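Laundry demos: keep the messy episodes?

tralon_ops
We have 541 episodes of the gray laundry task and 36 have the cloth touching the floor. Head view from one of them, towel on the parquet.
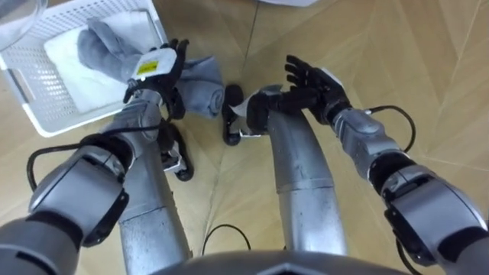
I want to drop all 36. Jhonatan Llanos wants them in.

Reply 1
flistard
Keep them. If the policy never sees a towel on the floor it won't pick one up. Do you have a side view too? 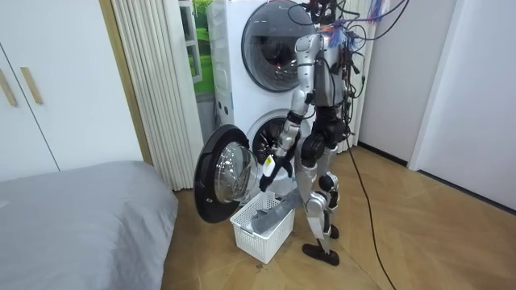 Reply 2
kokach
Disagree. Keep only the ones with a full recovery. Label the rest as failures.

Reply 3
tralon_ops
Side view is on for every episode. Head view at the drum: 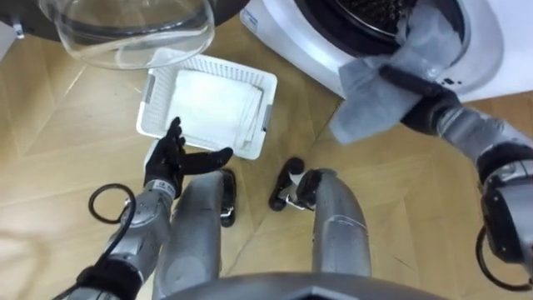
I'll relabel by hand and train both ways, 5 seeds each.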